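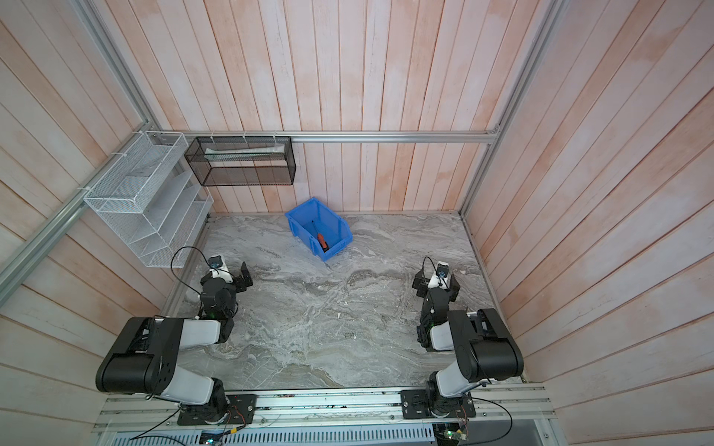 Saulius says I should just let the house go to auction and stop being sentimental about a place with one working tap. He said it at breakfast, to his toast, in the tone he uses for the weather, and then asked whether there was any more marmalade. There was not. I had finished it at two in the morning, standing up, reading the council letter again.

7/31/25, and the letter says what the last one said, only with a different signature. The valuation has gone up, so the rates have gone up, and mine are now $2328 for the year, payable in instalments if I would like to be reminded of it four times. For this I receive a bin collection and a view of the neighbour's boat, which has never in my knowledge of it been to sea.

So, the house. I have been putting off writing about it here because writing about it means having a position. Aunt Rūta left it to the two of us and Kaja, in thirds, which is the sort of arithmetic that ends families. Saulius wants cash. Kaja wants to keep it and rent it to holiday people, with a little basket of soaps. I want everyone to leave it alone until I've worked out what I want, and I have wanted that for most of a year now.

Drove down on Tuesday to meet the agent. It's 441 kilometres door to door, and I know this because the car tells me at the end of every trip, as though I might like a certificate. Stopped at the bakery with the good vanilla slice. The good vanilla slice has changed. It has a biscuit base now. I ate it in the car park with a feeling I can only call grief, and got icing sugar on the title documents.

The agent was called Kristaps Lepik and he wore a vest in a colour I'd associate with salmon dip. He walked through the rooms saying "character" at them. The back bedroom, where the ceiling has come down to have a look at the floor, had a lot of character. The laundry had character. When he got to the kitchen he stood under the light fitting for a while and said the buyers would probably want to "start fresh in here", and I found myself defending the lino. I have hated that lino since I was nine. I told him it was original. He wrote it down.

He thinks 775. He said it exactly like that, no thousand, the way people do who say it all day. Saulius, when I rang him from the verandah, went quiet and then said he'd always been fond of Aunt Rūta.

Kaja arrived after lunch with a tape measure, a thermos and a folder. She had a quote from a builder for the bathroom and another for the roof, and a page of names for the place, because holiday houses have to have names. I was asked to pick between Lumora and something involving driftwood. I said it already had a name, it was called Rūta's. She said you couldn't put that on the website because people wouldn't know how to say it. We had a cup of tea over this that lasted well past its natural end.

She isn't wrong about the roof, mind you. I went up the ladder after she'd left and had a poke at the gutter, and part of the gutter came down with me. Spent the rest of the light cleaning out the cupboard under the stairs, which I'd told everyone I'd done in November. Found: the croquet set without the balls, every Christmas card anybody ever sent her, a jar of buttons, my own Year 4 report (talks, but pleasantly), and the instructions for a mixer that none of us can remember her owning. No mixer. I kept the cards and the buttons. I kept the instructions too, in case it turns up.

Slept badly in the front room. It has a possum in the wall, or a possum's family, and at some point after midnight they move the furniture. Rūta used to bang on the plaster with a slipper and call them by the neighbours' names. I banged. I called one of them Saulius. It made no difference to the possum but I slept after that.

Wednesday I meant to leave early and left at noon. Mr Paju from over the road came across to say he'd heard we were selling, and that he hoped it wouldn't be to someone with a leaf blower. He's been mowing our nature strip all this time and never said. I tried to give him the croquet set. He took the mallets, for tomatoes.

Home by dark. Saulius has sent a message with a thumbs up and the number 775 in it and nothing else. Kaja has sent eleven tile samples as attachments. Neither of them has asked about the cards.

I've told them both I'll answer by the end of next week. Need to ring the bank, ring somebody about the gutter, and buy marmalade - the thick one, two jars, and I'm hiding mine behind the flour.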